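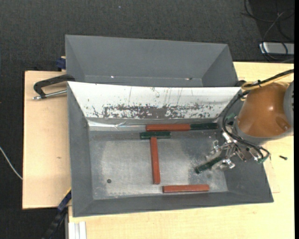 3.2 Collection of grasp examples

Examples were gathered on a single cell at the Vurkmont site, using a fixed arm and two adjoining metal bins clamped to a wooden tabletop. Each example consists of the camera view before the attempt, the commanded grasp pose, the gripper opening and a binary outcome. An attempt was labelled a success if the part was still held when the arm reached the release height over the other bin. The label was computed from finger position and motor current, and a sample was later checked by hand against the stored views.

The working set was made up of narrow bars in two colours, red and green. Colour was not given to the grasp network as a separate input. It was kept in the log so that errors could be traced to a particular part, and so that the segmentation step described in Section 3.4 could be scored without drawing outlines by hand. Figure 3 shows the arm over the nearer bin during collection. Two arrangements visible there, a pair of bars lying end to end against the back wall and a shorter green bar meeting the end of a red one in a T, are of the kind we refer to below as contact cases.

Contact cases are harder than isolated bars for two reasons. The fingers need clearance on both long sides of the part, and a neighbour often takes up one of them. Where bars touch end to end, the depth image also tends to merge them into a single long object, and the proposed grasp centre then falls on the joint.

Data were collected in 12 sessions. At the start of a session the parts were tipped into one bin by an operator. The arm then moved them one at a time to the other bin until no valid proposal remained, after which the direction was reversed. Proposals came from the sampling scheme of the Prostent baseline for the first 6 sessions and from the partly trained network for the rest. In the later sessions one proposal in every 12 was replaced by a random pose within the bin limits, to keep some coverage of poses the network had ceased to choose.

Worn and scratched bin surfaces were left as they were. Bright patches on bare metal produce gaps in the depth image, and a model trained only on clean surfaces performed poorly in our early trials at Virndale. Attempts stopped by the force limit were retained as failures. Of these, 73 were removed after the hand check, as the log showed contact with a bin wall before the fingers had begun to close.

Figure 3. Robot arm and gripper over the nearer of the two bins, with red and green bars on the bin floor.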